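家事・店舗作業自動化検討会 議事録(10月分)

開始 13時30分
出席 Corina Dinu(議長)、Ulla Sæther(評価担当)、Jorkance 設備課、Ravidness 店舗運営部、記録係
配布資料 作業項目一覧(改訂版)、Simiyu 評価環境の集計表、ハンド保守記録

1 前回議事録の確認
前回議事録のうち、食器の項で「把持成功」とあるのを「把持開始」に改める。持ち上げ後の保持を確認していない試行が含まれていたためである。ほかに修正はなく、承認された。

2 集計の報告(Sæther)
Simiyu 評価環境での試行は累計2,957回となった。うち600回が今期の分で、対象は衣類の仕分け、棚への商品補充、床に置かれた小物の片付けである。硬く形の決まった箱物は、置き場所と向きが指定されていれば作業手順書どおりに進む。一方、布物と毛足の長い物では、同じ品目でも置き方が変わると結果がそろわない。集計表では品目別の欄しかなく、置き方の違いが読み取れないとの指摘が Ravidness からあった。次期の表では「置き方」の列を追加する。

失敗の分類についても質疑があった。現行の区分は「未接触」「滑り」「過剰把持」「その他」であるが、「その他」に入る件数が多く、区分として機能していない。Sæther から、柔らかい物では指が触れた時点と荷重がかかった時点が離れるため、記録者によって「未接触」と「滑り」の判定が割れているとの説明があった。判定は映像のみで行わず、指先の力の記録と照合することとした。

3 柔軟物の把持について
衣類以外の柔軟物として、ぬいぐるみの片付けを取り上げた。家庭では子ども部屋の床から箱へ戻す作業、店舗では売場で乱れた商品を棚へ戻す作業に相当する。毛の表面と中身の位置が一致しないことが主な論点である。 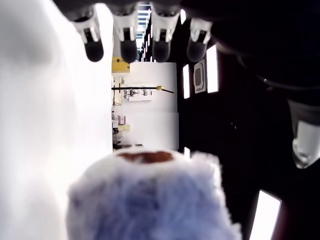

図1 手首カメラによる把持対象の確認。毛足の長い青白色のぬいぐるみと、その上方の指先(黒色パッド)。

Dinu から、上方からの接近では毛の外形を物体の外形とみなしてしまい、指の開き幅を大きく見積もる傾向があるとの説明があった。図1の対象は縁と上部の毛が白に近く、下に向かって青みが濃くなる。上部には茶色の楕円形の部分があり、周囲の毛と色で区別できる。これを位置合わせの目印に使う案が出たが、品目ごとに目印を登録する運用は店舗では続かないとして、Ravidness は反対した。売場の商品は季節ごとに入れ替わり、登録作業を店員が負うことになるためである。

Jorkance からは、背景の照明が強い場合の輪郭抽出について質問があった。図1でも右側の黒い面に明るい矩形の光が複数あり、対象の右下では特に明るい。Sæther の回答は次のとおり。露出を対象側に固定すれば毛の輪郭は得られるが、固定値は部屋ごとに調整を要する。家庭への導入を想定するなら自動調整が前提となり、その場合の把持位置のばらつきは未測定である。測定を次期の作業に加える。

カメラの視野についても意見が出た。手首の位置からは指先と対象の上面を同時に確認できるが、対象の底面と床との接触は確認できない。補助カメラの追加は費用の面から保留とし、まず力の記録で代替できるかを調べる。

4 実用可否の判断
作業項目一覧に沿って、現時点での可否を協議した。

棚への補充(箱物) 可。ただし通路に客がいない時間帯に限る。
棚への補充(袋物) 条件付き。袋の口が上を向いていること。
衣類の仕分け 不可。重なった衣類の分離が安定しない。
衣類の畳み 不可。試行数が不足しており、数値の提示も見送る。
小物の片付け(硬質) 可。品目は一覧の範囲内とする。
小物の片付け(柔軟物) 保留。第3項の測定後に再判断。
食器の移動 条件付き。空の食器に限る。

「可」の定義について議論があった。Ravidness は、人が付き添わずに一巡できることを「可」とすべきと主張した。Jorkance は、停止時に人が復旧できればよく、付き添いの有無は運用側で決める事項であるとした。Dinu の裁定により、当面は「可」に付き添いの要否を併記する。上記のうち付き添い不要と認められた項目はない。

作業時間の比較については、人の作業時間の測定条件が家庭と店舗で異なるため、本会では扱わない。Prorkska の現場で測定した値を使う案は、先方の了承を得てから再提出とする。

5 保守
指先パッドの交換周期を協議した。保守記録では、布物の試行が続いた後に繊維くずの付着が記載されている例があるが、清掃の実施時刻が抜けており、把持結果との関係は判断できない。清掃は試行の区切りごとに行い、時刻を記入する。パッド表面の摩耗は目視のみで判定しており、基準となる見本を2枚用意することとした(Jorkance 担当)。

指の関節部への毛の巻き込みについて質問があり、Sæther から、今期の保守記録に該当の記載はないとの回答があった。ただし点検項目に含まれていなかったため、発生の有無を示すものとは扱わない。点検表に追加する。

6 決定事項および担当
集計表に「置き方」の列を追加(Sæther)
失敗区分の判定手順の改訂案を作成(Sæther)
露出自動調整時の把持位置のばらつき測定(Dinu)
売場の柔軟物商品の一覧提出(Ravidness)
パッド摩耗の見本および点検表の改訂(Jorkance)
Prorkska への測定値使用の照会(Dinu)

7 その他
Ravidness から、閉店後の店舗での試験の可否について問い合わせがあった。警備設備との干渉を確認する必要があり、Jorkance が配線図を受領した後に回答する。
次回は点検表の改訂案が回覧された後に招集する。

閉会 15時40分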